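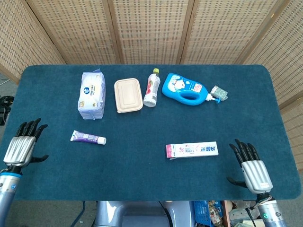
Packaging at Home: What Residents Keep, Empty and Throw Away
Speaker notes, afternoon session

Speaker: Bořivoj Bednárik, Household Materials Program, Bautista Housing Association

Slide 1. Opening

Good afternoon, and thank you to the Rulari Center for the use of the hall. My subject today is the ordinary packaging that passes through a kitchen or bathroom in the course of a week: a pack of tissues, a takeout box, a drink bottle, a detergent bottle, a tube of toothpaste. These items are familiar to everyone present. The difficulty lies in how they are sorted once they are finished.

Slide 2. The survey

In November the Association invited 500 households to keep a record of everyday packaging. Completed records were returned by 186 of them. Participants noted each item, the room in which it was used, and the bin in which it was placed. The program did not correct any entries during the survey period.

(Pause here. The full table is on the handout, page 2.)

Slide 3. Food containers

Beige takeout boxes with a pressed, fibrous appearance caused the most disagreement. Many residents placed them with paper. Others treated them as food waste, and a smaller group used general trash. Local rules differ on this point, and the appearance of a box is no guide to whether a particular facility will accept it. Residents should check the wording on the container and the list issued by their own collector.

Slide 4. Bottles and pumps

Drink bottles were generally sorted correctly. Detergent bottles were not. In about 42 households the bottle went into recycling with product still inside. Pump tops are a separate matter: the nozzle may combine several materials, and some collectors ask that it be removed. The Sorkari building now posts this instruction beside the laundry room door.

Slide 5. Wraps and tubes

Soft plastic wrapping around tissues and wipes is usually excluded from curbside collection. Toothpaste tubes vary by maker. The Association's present advice is to follow the collector's list and to use general trash where the list is silent.

(If asked about the Drerkar drop-off point: opening hours are still under review. Refer questions to the front desk.)

Slide 6. Next steps

A revised sorting sheet will be delivered to all participating households before the second survey begins. Comments on the draft may be left with the session chair.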